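Looking after kitchen worktops

Most damage to a worktop comes from three things: standing water, heat and the wrong cleaner. A quick wipe after each meal does more good than a hard scrub once a month.

Daily cleaning

Use warm water with a small squirt of washing-up liquid and a soft cloth. Wring the cloth out well first. Go over the surface again with clean water, then dry it with a tea towel. Soap left behind dries to a dull film, and people often mistake this for wear.

Crumbs should be brushed off before you wipe. Grit dragged under a cloth leaves fine scratches, mostly near the bread bin and the toaster.

Stains

Tea, turmeric and beetroot are the usual culprits. Mix two teaspoons of bicarbonate of soda with enough water to make a paste, spread it over the mark and leave it for 40 minutes. Wipe off with a damp cloth. Don't use the paste on marble or on high-gloss finishes. Vinegar and lemon juice should also be kept off marble and limestone, as they etch the stone.
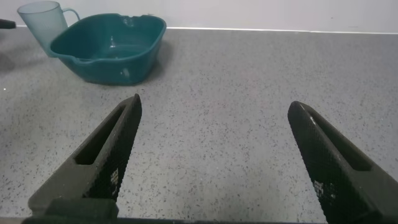

Limescale by the taps is another matter. Lay a cloth soaked in hot water over it for a while, then ease the scale off with an old plastic card. A metal scraper will mark almost anything.

Oiling wood

New wooden worktops need several thin coats of oil before they are used, and a fresh coat every few months afterwards. Sprinkle a little water on the surface to test it. If the drops sit up in beads, leave it alone. If they soak in, it is time to oil.

Sand lightly along the grain, vacuum up the dust and rub the oil in with a lint-free cloth. Wipe off any excess after 2 minutes and leave overnight. Oily rags can catch fire by themselves, so lay them flat outdoors to dry before you throw them away.

Small scratches in oiled wood can be sanded out by hand. Start with 60 grit only if the scratch is deep, and finish with something much finer. Laminate can't be sanded at all. A filler stick in a matching colour will hide a chip, but press it in a little at a time.

Heat

Keep a trivet beside the hob. A pan straight off the heat can scorch wood and blister laminate, and a sudden change of temperature may crack stone. Slow cookers and air fryers are best stood on a board too.

Contact Gollico Home Tips | © Gollico | Back to top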